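Wireless mic receiver drops out every time the hall lights come on

Posted by Daiane Batista, Monday, November 16, 2020

Hi all, hoping someone can help before I throw the whole lot in the canal. I look after the sound at our village hall in Jurnville (by which I mean I once admitted to owning a mixer) and we've got a secondhand Serik handheld mic with its half-width receiver. It works a treat in the afternoon. In the evening, as soon as the big overhead lights go on, I get a nasty sort of spitting noise and then the sound cuts out for a second or two. RF light on the receiver stays on, audio light goes off. New batteries make no difference, and neither does swapping the cable to the mixer.

It's set to group 3, channel 13, because that's what it was on when I bought it. The receiver sits in the cupboard with the amp, behind the stage. There's a manual online but it's for the later model and the menus don't match mine at all. Is the receiver dying or am I doing something daft?

fennelhouse

Receiver's knackered. I had one do that. Buy a Verbeke and be done with it, they're not dear.

Owd Pete

Hang on, don't bin it yet! The RF light staying on is the big clue. Your receiver is still hearing something, but it's too mucky for it to trust, so it mutes itself. My money's on the new lights. When our chapel changed over to LED fittings we had the very same carry-on, and it was the cheap power supplies in them chucking out rubbish all over the place.

First job, get that receiver out of the cupboard. A metal amp rack is a rotten place for one, and if the aerials are folded down behind it you're making it worse. Put it on a shelf at head height where you can see the stage from it, with the aerials in a V. I moved ours 10 feet and that was most of the trouble gone.

Then try another channel. Switch your mic OFF, turn the lights on, and watch the RF meter on the receiver. If it's showing bars with no mic on, that channel's full of noise. Go round the channels until you find one that sits at nothing, then set the mic to match. On the older Serik you hold the little button under the battery cover for a few seconds until the number blinks (took me a whole evening to work that out, the button is tiny).

While you're in there, have a look at the squelch. It's a small screw on the back. If some previous owner has wound it right up, it'll mute at the least excuse. Middle is about where you want it. Turn it gently, mine came off on the screwdriver.

Oh, and keep your bits together. I now have a box for the mics, a box for batteries and a box for leads, and I've stopped losing things between Sundays. 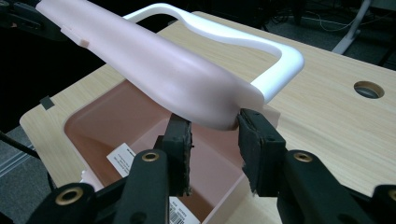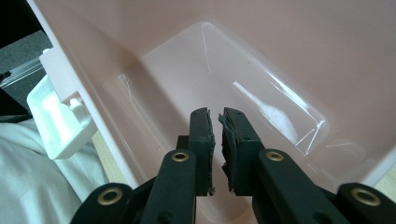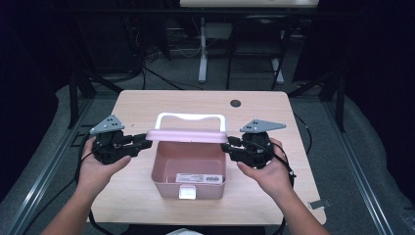

If you've done all that and it's still spitting, try the lights one bank at a time. Ours turned out to be a single fitting over the door, and the electrician changed it for us in ten minutes. Let us know how you get on, I like to hear the ending of these.

marrowfat_694

Agree with Pete about the cupboard. One more thing, do check the frequency as well as the channel number. If it's an old set bought secondhand it may be in a band you're no longer allowed to use, depending on where you are. The range is normally printed on a sticker on the mic body or inside the battery bay. Ours was, and I'd been using it for years without a clue.

Also the Floser aerial extension leads are all right if you can't move the receiver itself, but keep them short. I bought the long ones and lost as much signal down the cable as I'd gained by moving the aerials. They're in a drawer now if anyone wants them.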